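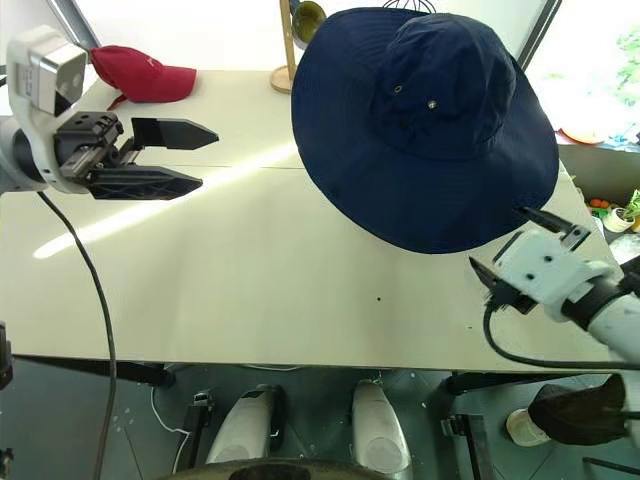
*Right arm holding the bucket hat by the brim, red cap still on the table.*

# Hats FAQ

Last updated 5/28/20

I get the same handful of emails about the Gorkance hat work, so I've put my answers in one place. Write to me if yours is missing!

## What are you trying to find out?

Whether a two-armed robot can learn to handle floppy things from fairly few demonstrations. Our method, Dultell, picks out a short list of good places to grip and lets the arm choose between them as it goes (the older way was to fix one grip at the start and hope).

## Why hats?

They're awkward in a really useful way. A bucket hat has a soft brim that folds wherever it likes, and a baseball cap has a stiff bill stuck to a soft crown. If you can cope with both you've learnt something about cloth and something about shape. Also, they're cheap and I can wash them.

## How much data did you use?

We recorded 363 demonstrations and trained on 300 of them. The other 63 were kept back for checking. After that we ran 1,029 trials on the robot, which took far longer than I'd promised everyone.

## Does it always go for the brim?

No, but it likes the brim a lot. On bucket hats it nearly always ends up there – the edge is thin and easy to pinch. On caps it swaps between the bill and the back strap, and the strap is where most of our failed grips come from.

## What does the other arm do?

For a plain pick-up, not much. It waits with its gripper open until the hat needs turning or passing across. I've been asked to park it out of the way, but then the handover is slower and the timings stop being comparable.

## Do you control the light?

We don't. Sun across the table is part of the test, and I'd rather find out now what glare does to the grip choice. Dark hats suffer least, and I don't have a good explanation for that yet.

## Can I have the code?

Soon! The Unnithan release has the training scripts and 3 sets of weights, and I'm aiming for June. The Prarholm recordings will follow once I've tidied up the labels.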